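Section 3: Setting up your sorting table

I've sorted post, receipts and school letters at the same table for years now, and this section is how I'd set one up from scratch if I had to do it again. If you skipped Section 2 (choosing your categories), go back and do it first, please. You'll need your list of labels in front of you from step 4 onwards.

Allow yourself an afternoon. Teresa Baptista, who tested the first draft of this guide for me in Nakerstead, did it between lunch and the school run, but she is much tidier than I am and had far less paper.

What you need before you start

A table you can leave alone overnight
A desk organiser with open compartments
A desk lamp
A pack of 50 plain index cards
2 pens, different colours
The Flernanus label sheet from the back of this guide
A box for recycling and another for shredding

3.1 Clearing the surface

1. Take everything off the table. Yes, everything, even the nice pot with the dead biros in it! Put it all on a chair in another room so you're not tempted to start sorting it now.

2. Wipe the top down. On bare wood I use a cloth that's barely damp and go with the grain, then leave it while I make a cup of tea. Paper laid on a damp table goes wavy and never quite recovers, and I have a birth certificate to prove it.

Caution: don't use spray polish. It leaves a film that lifts the ink off till receipts, and those are hard enough to read already.

3. Stand your organiser at the back of the table, on the side you don't write with. I'm right-handed, so mine lives on the left. Mesh ones are good for this job as you can see at a glance if something has slipped down behind.
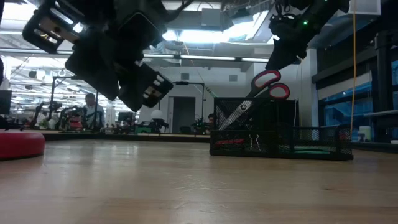

Fig. 3.1 Mesh organiser and wooden tabletop.

Note: if your organiser has a drawer, leave it empty for the first month. Drawers are where gas bills go to hide. Once the routine has settled you can use it for stamps.

3.2 Labelling the compartments

4. Cut out the labels along the dotted lines. The Flernanus sheet gives you 13, though you won't want them all. I use "Pay", "Reply", "File" and "Ask Igor", that last one being my brother-in-law Igor Zelenák, who understands pensions.

5. Fix each label to the front of its compartment with a loop of tape. Don't use glue yet, you'll be moving them about for weeks.

6. Write the same headings on index cards and slot one into each compartment, standing up behind the papers. It sounds like doing the job twice, but the cards carry the dates (see 3.4), and the labels can't.

Tip: Zuzana Jurčo wrote to me after the last edition to say she uses one colour of pen for anything with a deadline and the other for the rest. I've pinched this and I love it.

3.3 Placing the lamp

7. Put the lamp on the same side as the organiser, so your writing hand doesn't throw a shadow over what you're reading. Left-handers, swap both.

8. Run the flex off the back of the table, never across the front. Check that it isn't trapped under a table leg.

9. Switch the lamp on and tilt the shade until you can read the small print on a bank statement without leaning in. If there's glare off window envelopes, lower the shade a little and try again.

Caution: switch off and let the bulb cool before you move the shade or lay the lamp down. Keep loose paper well clear of it, too. I used an old Ogola lamp for ages and the shade got far hotter than I'd realised.
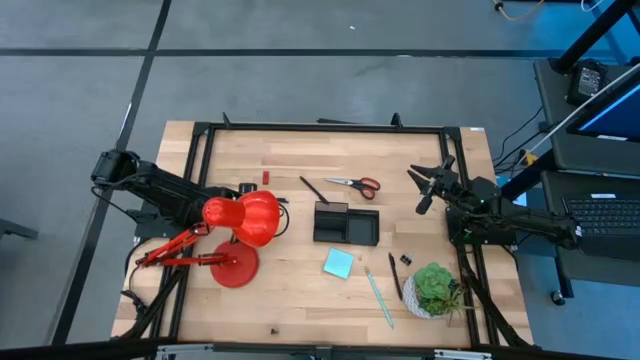

3.4 Your first sort

10. Bring in one armful of paper, and only one. Put it in the middle of the table, face up.

11. Pick up the top item and decide where it goes. You're allowed three choices: a compartment, recycling or shredding. There is no "look at it later" pile. I had one for most of my thirties.

12. When you put something in a compartment, write the date it needs dealing with on the card. Nearest date at the top if you can manage it, but a messy card still works.

13. Stop when the armful is finished, even if you're enjoying yourself. Empty the recycling, put the shredding box somewhere out of reach of the dog, and leave the rest until tomorrow.

Note: if one compartment is overflowing after the first sort, the category is too wide. Split it in two using a spare label. "File" is nearly always the culprit, and Section 4 goes into that properly, starting with household insurance.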